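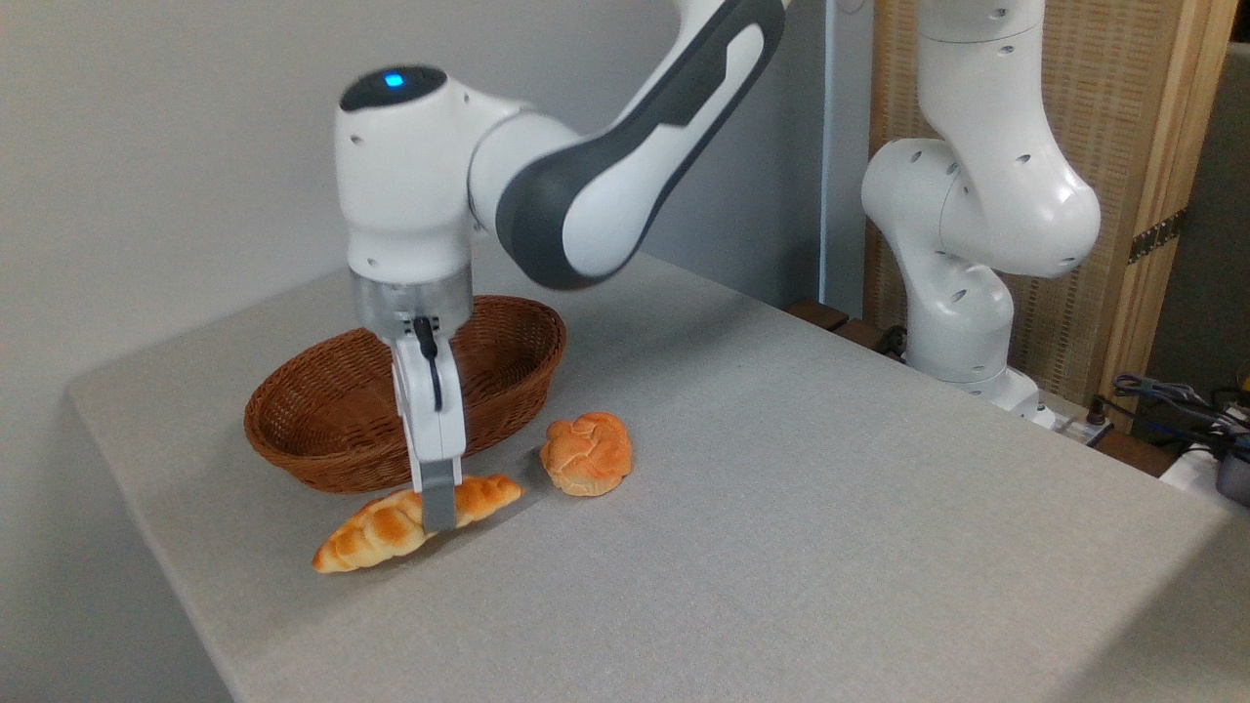
Gittins Tabletop Props, working meeting
Sat 5 July, back room, Hulholm

Present: Rachid Ait Ali (chair), Doğukan Sezer (minutes)
Apologies: Usteck

1. Previous minutes
Accepted. Item on shelf labels carried over from January, still open.

2. Bread set, contents
The set stays at one basket, one long piece and one round piece. RAA asked whether the round roll should be replaced with a plain one. DS against: the knotted top is easy to tell apart from the long piece on a grey surface. Left as is.

3. Basket
Brown wicker, woven base. Allodetti has offered a rectangular version at the same price. Declined. Existing basket to be kept for the current listing. DS to check the rim for loose ends before repacking and to trim any found.

4. Table layout
Agreed starting layout: basket empty, both pieces of bread on the table and clear of the basket. No other items on the surface.

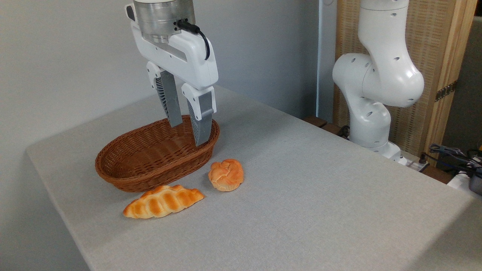

RAA noted that the round piece tends to roll if set on its side. It is to be placed base down. The long piece may lie at any angle. Cloth to be pulled flat before each layout; light grey only, as the patterned cloth makes the weave of the basket hard to read.

5. Surface finish
Usteck sent a written query about gloss on the bread. RAA prefers a duller coat. DS to request 2 samples from Allodetti, one matte and one satin. Decision at next meeting.

6. Packing
Bread to be wrapped separately and placed inside the basket. Carton size 3 to be used. Order of 1000 tissue sheets approved.

7. Actions
DS: rim check, coating samples, tissue order
RAA: reply to Usteck, shelf labels

8. Any other business
None. Date of next meeting to be set by email.

Gittins Tabletop Props | Contact the office | © Gittins, all rights reserved | Back to top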